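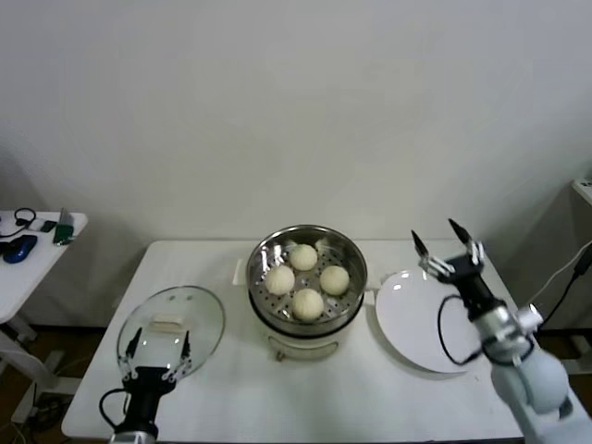

Photo: Myung-ja Koo

Right, squad's out for Werthorpe v Addo tomorrow and I've got the whole train home to talk about it, so here's a thread. Mute me now if you only follow me for the cricket!

Two changes from the side that drew at Stasomen. Delali Quaye is back at loose forward (YES) and Yasir Lashari gets a start on the wing after all those weeks on the bench.

Quaye first. We've missed her carries out of our own end so much. With her in the middle we get to the fifth tackle somewhere near halfway, and without her we've been kicking from our own 30 and hoping. Sorry, HIM, autocorrect had a go at me there. Delali, if you're reading, I've had your name on my shirt for two seasons, I do know who you are.

Lashari is the one I'm excited about though. He's quick, everyone knows he's quick, but watch how early he comes in off his wing to help on play two. Loads of wingers hate that job. He seems to love it.

Mansa Annan keeps the number 7 and I'm glad. He got some stick after the Stasomen game for the kick that went dead, and yes, it was a bad kick! He also set up both our tries. Let the lad play.
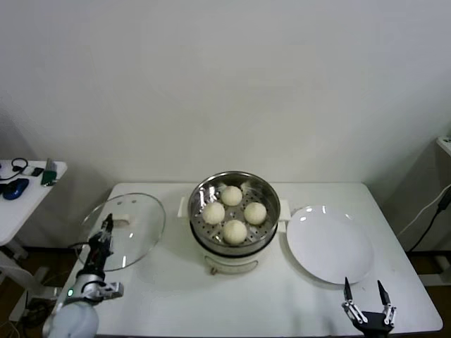

Four buns in the steamer, Friday 9/19/25

Addo, then. They're big, they slow everything down, and their full-back takes every high ball you send him. So please, please can we put it on the floor. Grubbers into the corners all afternoon, make them turn round.

Nkrumah Issahaku plays his 200th game for us tomorrow as well. 200! I was stood behind the posts for his first one and he dropped the kick-off. Been brilliant ever since. Get there early if you can, he's leading them out with his kids.

Travel bit for anyone coming over: the 68 bus stops right outside the Pukon Stand end, and the turnstiles on that side are open from one. Car park's shut until October for the resurfacing.

Prediction: Werthorpe by 5. Lashari to score in the left corner right in front of me and I will be unbearable about it.

Oh, and someone asked about the bench: same four as last week. My stop now, see you all there tomorrow!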